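Drikel mug tree and dish rack, four months in

Print this page | E-mail this to a friend

Short version because I have to be out the door: buy the mug tree, think twice about the rack. Longer version follows, for the people who wrote in after the toaster oven piece and asked what I dry my plates on.

Both came from Skedlow. Rack was 18 dollars, tree was 30. Shipping took forever. One box for the two of them, way too much paper in it, nothing broken.

The tree first. Light wood, rectangular base, tall post, short pegs. No assembly past pushing the post into the base and giving it a twist. I expected it to tip. Every mug tree I've owned has tipped. My old one went over with a full load and took out two mugs and a saucer, and I was still finding bits of it in October. This one stays put. Even with two heavy mugs up high and none down low, which is the real test.

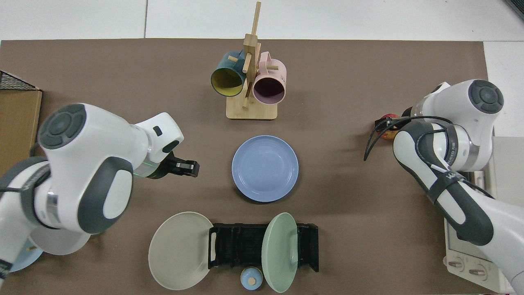
Mugs go on upside down at a slant, so whatever's inside runs out instead of pooling. Give them a towel underneath if your table minds drips. Fat handles are fine. Small espresso cup handles are not, they jam on the peg and you end up lifting the whole tree. Leanne Mottram wrote to say hers had a rough peg out of the box that scratched a glaze. Mine were smooth but run a finger over them before you hang anything you like.

Complaint: mugs bump. Two big ones on opposite sides near the top will touch at the post. Stagger them, or live with the clink. I live with the clink.

Also the wood. It's going a bit gray where the handles sit. I oiled it once and meant to do it agian and haven't.

Now the rack. Black plastic, low, narrow slots in a row, a handle opening at each end. Carries fine to the cupboard with plates still in it if you walk slow. Weighs nothing. Wipes clean. Doesn't stain, or if it does it's black so who would know.

Slots are the trouble. They're narrow and a thin plate has room to wander but a thick one has to be persuaded. Stoneware with a chunky foot just sits up on top and sulks. And nothing stands quite straight. Plates lean. The ones in the middle lean on their neighbors a little, no harm done, but whatever you put in the end slot wants to go over sideways.

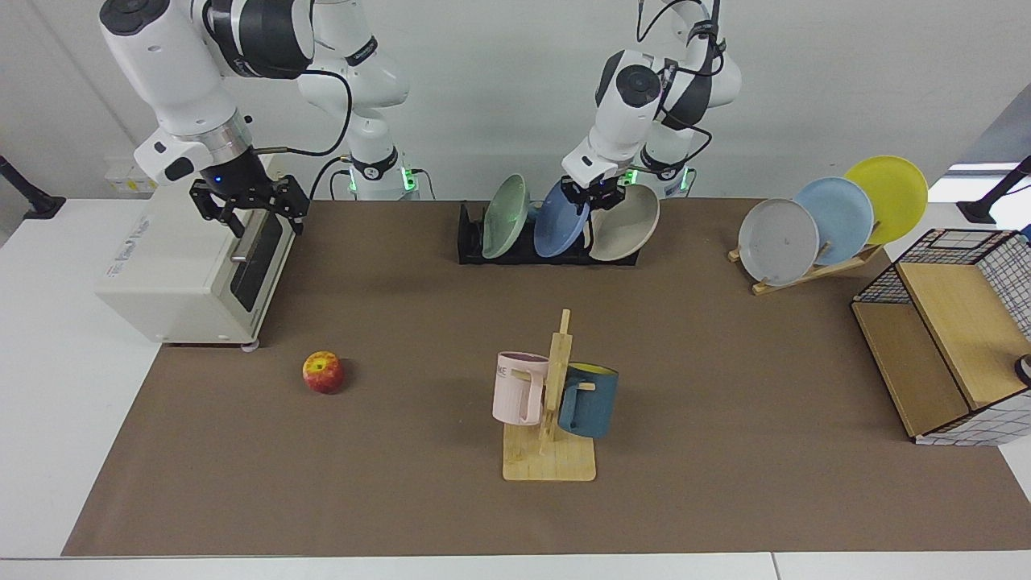 I've got in the habit of putting the heaviest plate at the end with its face turned in. Helps. Elis Gronow says he skips every other slot and never has a problem, but he has four plates and lives alone. With a family's worth you need every slot.

No drip tray either. Skedlow's page kind of lets you think there is one. There isn't. You need a mat or a towel under it, and the towel needs changing, and now you're doing laundry for your dish rack. I had a Courtois rack before this with a tray and a little spout and I miss it, except it was twice the size and ate the whole counter. So pick your problem.

Things people asked:

Dishwasher? Rack yes, top shelf, the label says so. Tree no. Don't.

Will it take bowls? Shallow ones. Cereal bowls tip forward and hold water in the rim.

Pan lids? Small ones, yes, pretty good at that in fact. Best use I found for it.

Smell? Rack had a plastic smell for the first week. Gone now.

Does the tree come in dark wood? Florian Hoarau says he's seen one in a shop. I haven't.

Would I buy again: tree, yes, today. Rack, for a small kitchen or a rental where you want it out of the way after, sure, at that price. For everyday big-family drying, no. Nusteck makes one with wider slots and I've been told to try it, so I probaby will once this one annoys me enough.

Tree four and a half out of five. Rack three. Half point back if they ever add a tray.

30 June 2022

Print this page | E-mail this to a friend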